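Cilerby Household Notes: Kitchen Tips from the Robot Open Day

Posted Wed 15 June by Margit Vincze
Filed under: Kitchen, Tidying, Days Out

I went to the open day at Taltine's workshop for the free biscuits and came home with a page of notes on how to run a kitchen. The biscuits were stale. The notes are below.

The demonstration everyone crowded round was a robot arm working at a play kitchen, the sort you buy for a four-year-old and then trip over until they are ten. It was learning to put things in a pot. I have been putting things in a pot for most of my adult life and have never drawn a crowd.
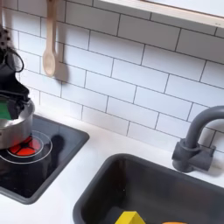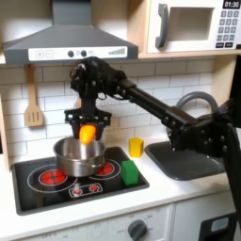 1. Clear the worktop before you start

Gyula Boros, who was running the demonstration, spent far longer arranging the counter than the arm spent doing anything on it. He moved a thing, stood back, moved it again. I asked if he was nervous. He said the arm does badly when there is clutter in the way of where it wants to go, and I said so does my husband.

At home I now clear the patch between the hob and the sink before I get a single onion out. Post, keys, the charger that fits nothing – all of it goes in a washing-up bowl and the bowl goes on a chair. It can be sorted after supper. (It won't be, but it's off the worktop.)

2. Come at the pot from above

The arm held its little orange toy over the pot and lowered it. It did not fling it in from the far side of the kitchen. If you have splash marks up your tiles, and I have, this is worth a try. Get your hand low over the rim before you let go, and with hot fat use a slotted spoon and lay the food in away from you.

For the splash marks you already have: a teaspoon of washing-up liquid in a mug of hot water, wiped on with a soft cloth, left while you make a cup of tea, wiped off. Old grease wants bicarbonate of soda made into a paste. Go gently on the grout. An old toothbrush is fine, a wire brush is how I came to know a tiler.

3. Hang up what you use daily

The play kitchen had its wooden utensils hanging on the wall over the counter, which is more than can be said for mine. Mine lived in a drawer with the potato masher, and the potato masher had opinions about the drawer being opened.

I put up a rail from Hisdale's the following weekend. Advice for anyone doing the same:

Hang only what you pick up every day. The melon baller can stay in the dark.
Check the height with the longest spoon you own before you drill.
Keep wood away from directly over the flame.
Dry wooden spoons properly before they go back up, or they'll go furry at the bottom end.
Rub them with a little food-safe mineral oil when they look thirsty. October and Easter is often enough in our house.

4. Keep the sink for washing up

There were toys in the play sink as well. Ottó Halász, who had come with me and is a retired plumber, looked at them for some time and said it was the most realistic part of the whole kitchen.

His rule is that nothing should live in a sink. Things left in the basin hide the plughole, and then the peelings go down unseen, and then you ring somebody like Ottó. Use a strainer and empty it every night. If the water is already slow, try a kettle of hot (not boiling, if you've plastic pipes) water and a plunger before you reach for anything in a bottle with a skull on it.

5. Do one thing, then let go of it

I had expected speed. A robot, I thought, would have the table laid before I'd found my glasses. The arm took its time over one item, and Gyula would wait for it to finish before he gave it another. One little boy watched three goes and asked if it was broken.

I timed myself making soup that evening, doing each job to the end before I began the next. It took eight minutes longer than usual and I burned nothing. I'm counting that as a win. My normal way is to chop half a carrot, answer the door, remember the stock, and find the other half of the carrot on the windowsill.

6. Practise the dull bits

Renato Huenchumán gave the talk in the side room, with slides, one of which was upside down. The gist was that the arm gets better by doing the same small job over and over, with somebody noting which tries went wrong. He had nearly four folders of notes. I have one recipe book with "TOO MUCH SALT" written across the lentils, and I felt oddly encouraged.

So write it down. Pencil in the margin is plenty. Put what you changed and whether you'd do it again. My mother's Bozsik cookery book has "Jenő Simon had seconds" beside the plum dumplings and I've trusted that page ever since.

7. What about getting one?

I did ask. Gyula was very kind about it. It can't do my washing up, it can't reach the top cupboard as things stand, and it would need more room than my fridge. He thought I would find it a disappointing lodger. It might manage the pot, he said, if I kept everything tidy and didn't move the pot.

I move the pot constantly. We left it there and I had another biscuit.

Next time: getting candle wax out of a tablecloth, and what to do when the iron makes it worse.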